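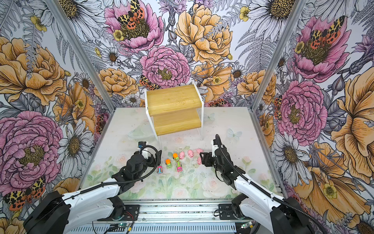

Fasum opens second restaurant in the old harbor quarter of Ernton

The restaurant Fasum, known in Zellport for its slow-cooked lamb and its long breakfast tables, opens its second house in May. The new place is in Ernton, on the ground floor of the former Türkmen flour store, and it has 60 seats inside and a small yard at the back.

The kitchen is led by Beril Yurt, who has cooked in Zellport for the last years and now moves to Ernton together with part of her team. The menu stays short and changes with the market. In the evening the guests choose between small plates to share and one large dish from the oven, which must be ordered before 6 p.m. because it is made only in a limited number.

"In Zellport we had every weekend a line at the door and we did not like to send people home," says Hülya Karabulut, owner of Fasum. "We looked for a second room for a long time. When I saw the old store I wanted first to say no – the floor was in a very bad state – but Beril was already standing in the corner where her oven is now."

The oven was built on site and is heated with beech wood. It is used in the morning for the flat bread and later for lamb shoulder, stuffed peppers and whole fish. The bread is also sold over the counter from 7 a.m., as long as there is some left.

For the opening month Fasum offers a tasting menu of seven small plates. Among them are smoked eggplant with walnut, leek in olive oil, and a cold yogurt soup with dried mint. Vegetarian guests can get the whole menu without meat when they mention it at the reservation. Wine comes from small growers, and there is also homemade sour cherry juice.

The rebuilding took nearly 700 days, longer than planned, as the drains under the building had to be renewed. The yard will be opened later in the summer, when the paving is ready.

Fasum in Ernton is open for breakfast and lunch every day and for dinner from 5:30 p.m. Tables for up to eight people can be reserved by telephone or at the counter. Larger groups are asked to write to the restaurant 2 weeks before. The house in Zellport stays open with the same hours as before.

Press contact: Hülya Karabulut, Fasum, Ernton
Menus are sent on request.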